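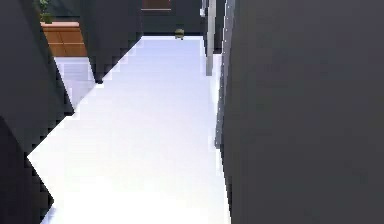
4.2 Return temperature and short cycling

The boilers in the Skukside buildings were commissioned with a fixed flow setpoint and left at that setting through the first heating season. Under part load the return water stayed above the dew point of the flue gas for most of the burner run time, and the condensing section of the heat exchanger contributed little. The second configuration replaced the fixed setpoint with an outdoor reset curve and lowered the pump speed in two steps. No radiators were changed. Thermostatic valves were checked for free movement of the pin and replaced where they stuck.

Flow and return temperatures were logged at the boiler header in all 248 apartments. Sensors were strapped to bare copper, covered with pipe insulation, and compared with a reference thermometer before and after the logging period. Burner state was taken from the gas valve signal. A burner start was counted as a short cycle if the valve closed again in less than three minutes and the room thermostat was still calling for heat. Starts caused by domestic hot water draws were removed using the position of the diverter valve.

The removal step needs some explanation. On the Grekurari units the diverter valve reports its position only after the motor has stopped, and a brief draw at the kitchen tap can end before the report arrives. We therefore inspected by hand a sample of 2,000 burner starts with flow sensor data available. Of these, 499 had been assigned to space heating by the automatic rule but belonged to hot water draws. The rule was changed to read the flow sensor first, and the full data set was processed again. Results in this section use the second pass only. The piping layout and sensor positions are given in Figure 3 of the installation report (Agbayani and Soriano, July 2020) and are not repeated.

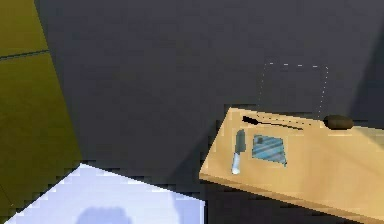
With the revised rule, short cycling under the fixed setpoint was concentrated in the smaller apartments, where the heat loss in mild weather falls below the minimum output of the burner. The reset curve reduced the number of starts in these apartments but did not remove the problem. Lower flow temperature cuts the emitter output along with everything else, and the burner still cannot turn down far enough. The remaining cycles responded better to a longer anti-cycle delay, set at the control board, than to any further change in the curve.

Buffer volume was examined in one building only. The Wurden tank installed there holds 200 liters and is piped in parallel. Burner runs became longer, as expected, but the mixing of flow and return in the tank raised the return temperature at the boiler whenever the pump on the primary side ran faster than the one on the secondary side. Balancing the two pumps in June corrected this at the design flow rate. The effect at lower flow rates was outside the logging period and is left to Section 5.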